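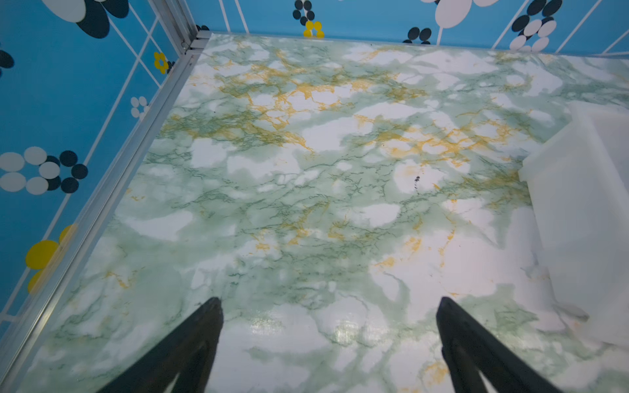
Saturday is cleaning day for our two-arm cell in Musgate, so I write down how we do it. Maybe it helps somebody with a similar small cell. Thread.

First thing, power off, then hands inside. I know everybody says this. In January I forgot it and the left arm closed its fingers on my sleeve. The sleeve was old, so no big loss, but now I pull the plug and put it on the table where I can see it.

The floor of the cell is a glossy marble pattern. It is pretty and it is a bad choice for glare. When the lamp is straight above, the wrist camera sees a white spot between the fingers and small things get lost in it. I moved the lamp toward the back corner and put baking paper over it. Better, but the spot is still there on some poses.

For cleaning the floor I use a soft cloth with a little water, no spray. With spray we got a thin film and the glare was worse for a week. Dark specks I take off with a fingernail.

Wallpaper: only dry brush. The blue one with the flowers is glued at the corners under the aluminum posts, and if you rub near a post the edge comes up. Wael Fawzy repaired one edge last time and he asked me very politely not to make him do it again.

Next the cables. Each wrist camera has a black cable which makes a loop and comes down along the arm. The loop must be big enough for the full turn of the wrist, but not so big that it hangs in front of the fingers. I turn the wrist by hand to both ends and watch the loop. If it pulls, I give it more length at the lower tie, never at the camera plug.
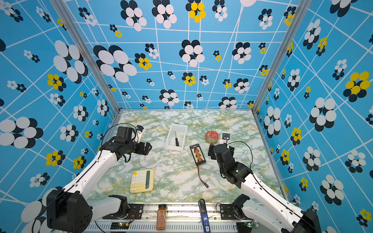
Then the bolts. The brackets on the front rail get loose slowly - you don't feel it, you only see that the arm stops a little bit beside the place where it stopped yesterday. I check every bolt with the hex key and draw a thin line with paint marker over head and bracket. When the line is broken, the bolt has moved.

Same for the gripper screws, but gently. They go into plastic. Yasmine Ait Ali has destroyed one thread and I have destroyed 2, so we are both careful people now.

After power on I look at the small lights first, on the servos and on the control boards. If a servo has no light, it is the connector almost every time. Push it in, do not order a new servo. (I ordered a new servo.)

Last is the zero position. I bring both arms to the rest pose and compare the raw values with the paper on the wall. Servo 3 on the right arm should say 2000. This morning it said 2072, so 72 steps off, and I did the calibration again for this arm only. The left was fine.

Somebody will ask about objects. We put the normal mix back after cleaning, the calculator, the tin, the bin and so on. I don't tape them. The arms should meet them a bit different every time.

Su-bin Shim asked how long all this takes. One coffee if nothing is wrong. Today it was two, because of the calibration. Next Saturday I want to change the lower cable ties for velcro, and I will post if it holds.

© Akley Notes 22 Aug 2020 | Contact | Back to top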